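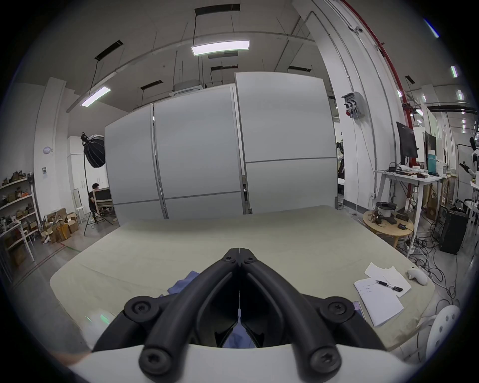

Best way to divide up one big open room?
Posted by Emadon, Wednesday, August 9, 2023

We have the use of a single large room with a hard floor and white walls. At the moment it holds work tables, shelving, a lot of cardboard boxes and a corner for photographing small items and bits of cloth. Everything has spread into everything else. I would like the photo corner to stay clear and the rest to be usable by people sitting at desks.

I have been looking at tall partition panels, the pale grey sort that join with metal strips. They cost £277 each and I would need at least three. Is that money well spent, or would curtains on a rail do? We can't fix anything to the floor. The ceiling has lights and vents in it that I don't want to block.

Also, what do people do about boxes? We keep them for posting things out and the pile only gets bigger.

Maillard
14 replies so far on this site about curtains, and I'd still go for panels. I had curtains for two years. They move every time someone opens a door and they pick up fluff. Panels stand still, and a plain one gives you a decent background as well.

Stop them well short of the ceiling so the air and the light get over the top. If you set them in a slight curve they stand better than in a straight line, but check what feet the supplier recommends for your height. Ask for the feet in writing on the quote. Mine came without and it was another 13 days before they turned up.
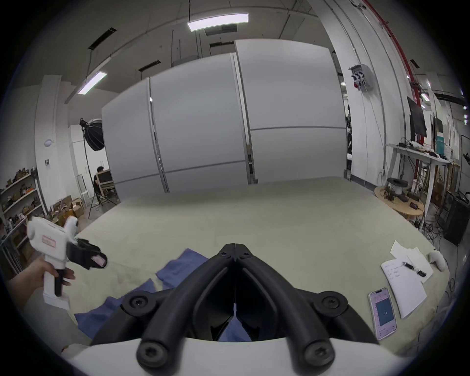
Put a large plain mat down in front and make a rule that only the thing being photographed goes on it. Phones, pens and paper will end up there otherwise. A small side table within arm's reach helps a lot. Keep light stands to one side, with the legs fully spread, and don't run cables across the way in.

Leave a proper gap at one end of the panels. Mine is wide enough for a trolley and I wish it were wider.

Nalavmont
Curtains are fine. Cheaper too.

Gisach
Agree on panels. On the boxes, flatten them the day they arrive and stand them on edge between two shelf uprights. Keep two or three sizes that you use and recycle the rest.

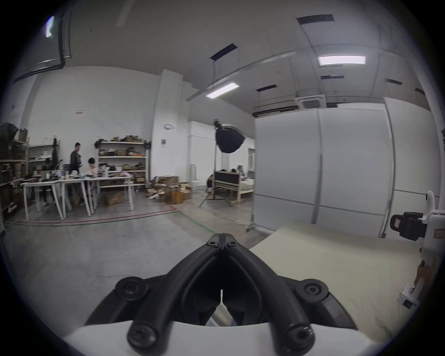

Shelves go against the outside wall, tall ones, with the heavy things at the bottom. Long tables near them, so that tools and bottles can go back without a walk across the room. Don't store boxes under the tables if people are going to sit there.

We marked our walkways with coloured floor tape in March and most of it has lasted. Clean the concrete first or it lifts at the corners. We had over 200 boxes before the clear-out and now keep one shelf of them.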